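Why Do Pegs Fit in Holes?

Page 4 of the Gesadent Book Corner series on Everyday Stuff

Pick up a peg. Any peg will do. A peg from a board game, a peg from a toy workbench, the peg you were told not to put up your nose. It doesn't look like much, does it? It is a small stick with ambitions.

Pegs are very old, all the same. People were holding things together with pegs long before anyone had thought of a screw. Ships were pegged. Barns were pegged. Chairs were pegged, and some of those chairs are still standing up, which is more than can be said for the one in our office.

What is a peg for?

Mostly, a peg is for stopping something from wandering off. Push a peg through two bits of wood and neither bit can slide away from the other. A peg can also mark a place. If you have ever played a game with a peg board, you will know that your peg says "I am here" and everybody else's peg says "I am further along than you".

The fussy bit

A peg and its hole have to agree about size. If the hole is too big, the peg wobbles about like a pencil in a bucket. If the hole is too small, the peg won't go in, however red in the face you get. Grown-ups who make things for a living call the difference between the two "the fit", and they can talk about it for an entire lunch.

Suppose a hole is 13 millimetres across. A peg that is also exactly 13 millimetres across sounds perfect. Try it and you will probably be cross. The peg needs a tiny bit of room to slide, so its maker shaves off a sliver, thinner than a hair. Take off too much and you are back to the pencil and the bucket.

Why is it hard to put a small peg in?

Your hand is doing a great deal of work that it never boasts about. Your thumb and first finger pinch the peg. Your wrist tips it upright. Your eyes check where the hole is, and then your own fingers get in the way so you can't see it any more. At that point you are feeling for the edge, and when the peg drops in you get a little click of joy.

If the peg leans even slightly, it can jam. This is called wedging. Pushing harder makes wedging worse, and so does shouting. Wiggle it back out, stand it up straight and try again.

And what about gears?

Gears often sit on pegs, or on longer pegs called shafts. A gear is a wheel with teeth round its rim. The peg goes through the middle and the wheel spins round it. Put two gears side by side with their teeth touching, turn one, and the other turns the opposite way, as if they'd had an argument. If a gear with 40 teeth drives a gear with 20, the little one goes round twice for each turn of the big one. It gets very tired.

Try it yourself

You will need a lump of modelling clay, a pencil and a drinking straw. Flatten the clay. Make one hole with the pencil and one with the straw. Now see which holes will take the pencil. Then shut your eyes and try again, holding the pencil right at the top. Keep the clay off the carpet.

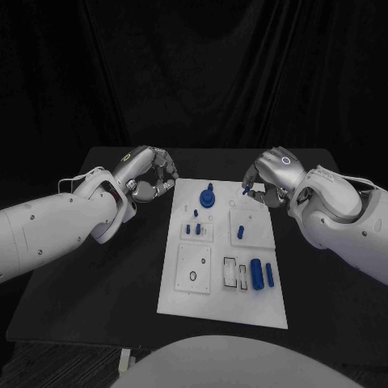
A small blue peg, held between finger and thumb just above the board.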